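Workshop Tips: Living With the New Machines

Updated January 25, 2026

Pomwood put its second packing cell in last July and I have been collecting tips from the bench ever since. Most of them have little to do with the robot and a lot to do with the people who now work next to it. The sales sheet from Ramenier promised 900 boxes a shift. We see 600 on a decent day, and a fair part of that is still done by hand.

Keep the old bench set up. Leave the tape gun, the knife and the scale where they were before. When the cell stops, and it will, you want to be packing again in a minute and not hunting through drawers.

Write down every stop. Use a paper pad, one line each: time, what jammed, who cleared it. Our cell stopped 76 times in its first month. The supplier's own report showed 4, because it only counted the stops that needed a technician. The other 72 were cleared by packers, and that work was on no one's job sheet until we had the pad. 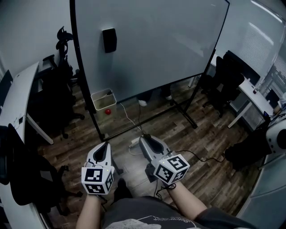

Training time is work time, so put it on the schedule. Somebody has to show these systems how a thing is picked up, and it's usually a person who already had a full day. If you're doing it with a pair of hand-held grippers, sort the floor out first. A cable trailing off the right-hand gripper and a power strip lying out on the planks are easy to forget when both your hands are busy. Tape the cable down or run it along the wall, and get the strip under a desk. Roll the spare chairs out of reach of your elbows too.

Rest your wrists. Twenty minutes on, then swap with someone. Gripping and tilting is harder on the forearms than packing is, whatever the brochure says about light duty.

Ask what the saved hours are for. At the Waltitz site they went into checking labels, and people there seem fairly happy with it. At ours they went into a faster line — same crew, more lifting at the far end. Get the answer in writing before the machine is bolted down.

Wipe the sensors with a dry lint-free cloth at shift change. Son brand wipes leave a film on ours, so I quit buying them.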